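Household Textile Care and Garment Lifespan in Drasomdale
Final Report, Consumer Studies Project
Prepared by Kadri Ots

Summary

This report presents the findings of a student project on how households in Drasomdale wash, dry and store everyday clothing, and how these habits relate to the length of time a garment stays in use. The work combined a household survey with a small washing trial. The survey was sent to 300 households in the Mernow and Baseck neighborhoods, and 55 complete responses were returned. The trial followed 16 cotton garments through repeated washing under 2 sets of conditions.

Background

Earlier coursework in this department dealt mainly with purchasing decisions. Much less attention was given to what happens to clothing once it has been brought home. The project supervisor, Dr. Ugwu, suggested that the study be limited to cotton and cotton blends, as these make up most of what local households own and are washed most often.

Survey Findings

Respondents were asked how they choose a wash temperature, whether they sort by color, and how they dry their laundry. Most reported using the same machine setting for nearly every load. Care labels were read mainly when a garment was new or had been expensive. Several respondents wrote that the labels had been cut out because they itched, and that they no longer remembered the instructions.

Drying habits differed between the two neighborhoods. Households in Mernow, where many homes have yards, were more likely to use an outdoor line in warm weather. In Baseck, where apartments are more common, tumble drying was the usual method all year. Fading was the most frequent complaint among those who dried outdoors – shrinking was the most frequent complaint among those who did not.

Respondents were also asked why they had last thrown away or donated an item. Poor fit and loss of shape were named more often than holes or stains. Very few had tried to repair the item first.

Washing Trial

The trial garments were divided into two equal groups. The first group was washed cold and dried flat. The second was washed warm and tumble dried on high heat. Each garment was measured at the chest, hem and sleeve before the trial began and again at the end of August.

The second group showed greater loss of length, and its dark items were visibly duller at the seams and cuffs. Change in width was small in both groups. One shirt in the first group stretched at the neckline, probably from being lifted by the collar while heavy with water.

Limitations

The survey response was low, and households with an interest in the topic may have been more willing to reply. The trial garments were not worn between washes, so the effects of ordinary use could not be assessed. Measurements were taken by one person with a cloth tape, and small differences should be read with caution.

Recommendations

Households wishing to extend the life of dark cotton clothing are advised to wash it cold, turn it inside out, and shake out folds and twists before drying. A future project might examine repair skills, which the survey touched on only briefly. The questionnaire and the measurement tables are kept in the department office and may be consulted on request.
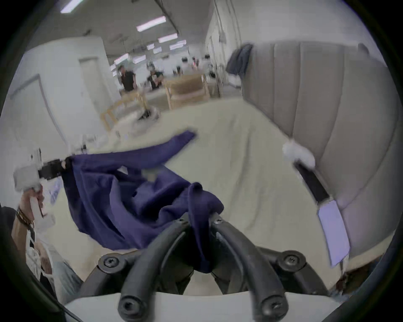
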